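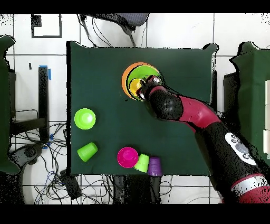
12 Dec 2022
By the Luster desk editor

Hi all, and thanks for being patient with me on this one. I know the report was meant to reach you before the holiday rush, and I've had the sanctions pages open on my screen for so long that I've started dreaming in footnotes.

So, where are we? The grant was for Luster to build a plain-language tracker of international sanctions and the talks that go with them, the kind of thing a reader can open when a headline says "measures eased" and find out what was eased and for whom. We've now published 962 entries. Each one covers a single measure: who imposed it, what it blocks, when it comes up for renewal, and a link to the official text. I wanted to hit a thousand by now and we didn't. The oil and shipping entries ate up most of the fall, mainly the price cap rules, which kept changing while we were writing them up (I rewrote the insurance section 4 times and I'm still not in love with it).

The explainers are going better than I hoped! We promised you 12 and all of them are up. The one on how a snapback clause works gets the most reading by far, and teachers keep writing in to ask if they can print it. Yes, they can. The one on frozen central bank assets is too long. I'll trim it in the new year.

Now the translation side. Dosex is handling the Farsi and Russian versions and they've been great to work with, quick and very picky about legal terms, which I like. Five explainers are done in both languages. The rest are waiting on us, to be fair, and mostly on me. I hadn't budgeted enough time for going back and forth over single words. "Waiver" alone took us most of a week.

Venckus is the new database, in case you've seen the name in my emails and wondered. We moved to it over the summer and it was a bumpy couple of weeks. Some renewal dates came across a day off, so we checked every entry by hand against the official notices and put a correction note on the ones that had been live with the wrong date. Readers spotted two of them before we did. I've added a "tell us" link to each page and we get useful messages through it, plus a fair number of angry ones about foreign policy in general.

Money: we're under on travel and over on legal review. I didn't go to either of the diplomacy conferences in the plan, and we spent what we saved on having a lawyer read the entries that name companies. I'd do the same again. The full sheet is attached, with the shift between the two lines marked in yellow. If you need a formal request for that change, let me know and I'll write one up this week.

One thing I'd like your okay on. Tolier has asked to carry our renewal calendar on its own site, with credit and a link back. They'd pay nothing and we'd charge nothing. I'm in favor, as long as corrections reach their copy on the same day as ours, and they say they can do that. The agreement is a page and a half and I can send it over.

Next up, between now and March: finish the shipping entries, get the rest of the explainers to Dosex, and add a page on the nuclear talks that sets out each side's stated conditions with dates and sources. That last one is drafted but the talks have been so stop-and-start that I keep holding it back. I think it should just go up with a clear "last checked" line and get updated as things move.

Call me if anything in the budget sheet looks odd. I'm at my desk most mornings.

Contact the Luster desk | © 2022 Luster | Back to top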